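4. Setting the scale to zero (Mernwood kitchen scale)

1. Stand the scale on something flat. A tea towel is not flat, whatever it looks like.
2. Press the left button once and wait for the dashes to go away. They will take their time.
3. Put your empty bowl on the pan and press again. The display should read 0.
4. If it reads 14, you leaned on it. Repeat step 3 with your hands behind your back.

Note: the scale switches itself off after 100 seconds, usually while you are looking for the sultanas.

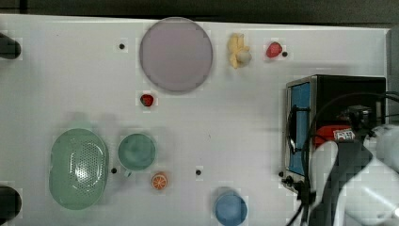

Weighing with a plate works the same way as weighing with a bowl, but the plate must not hang over the display. A wide round one, like the lavender plate with the toy bananas and strawberries near it, may hide the numbers completely; lift it, turn the scale so the display faces you, and set the plate further back. Then zero again. Anything you add before zeroing is treated as part of the plate, and your cake will suffer for it.

Caution: do not weigh anything straight from the oven. The pan is tougher than the feet, and the feet are sold separately (part 227).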